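Projects > Handling trials > Flasley cell > Progress report, May

Prepared by Yara Fakhoury

We were asked whether the Grullum gripper can replace the Wakik unit for desktop computer work, and whether the wrist camera is worth its cost. My answer to the first is still no better than "possibly".

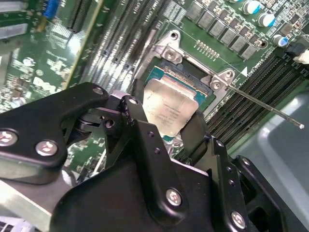
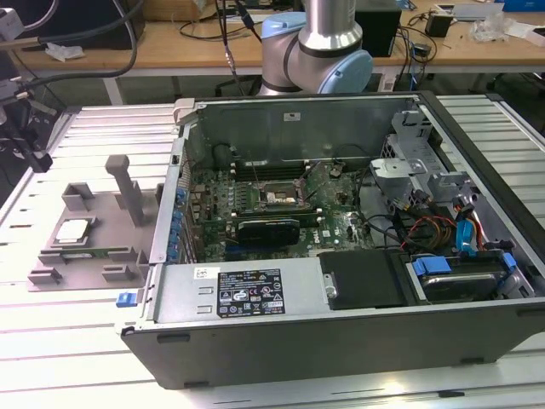 The supplier's claim of 960 good picks in 1,000 was made with loose blocks on a flat tray. A processor has to go into its socket square, with no sideways push, and I would not carry that figure over. We have run 34 placements so far, too few to rank the two grippers. In 3 of them the Grullum let the part turn between the fingers. The Wakik did not, but it is slower to close and bulky near the memory slots.

The wrist view helps in the last stretch. Glare off the board upsets it, and the fixed camera alone is too coarse for the socket.

Khalaf have offered softer finger pads. I have asked for one set on loan and would hold back the order for a second gripper until both have done the same run on the same board.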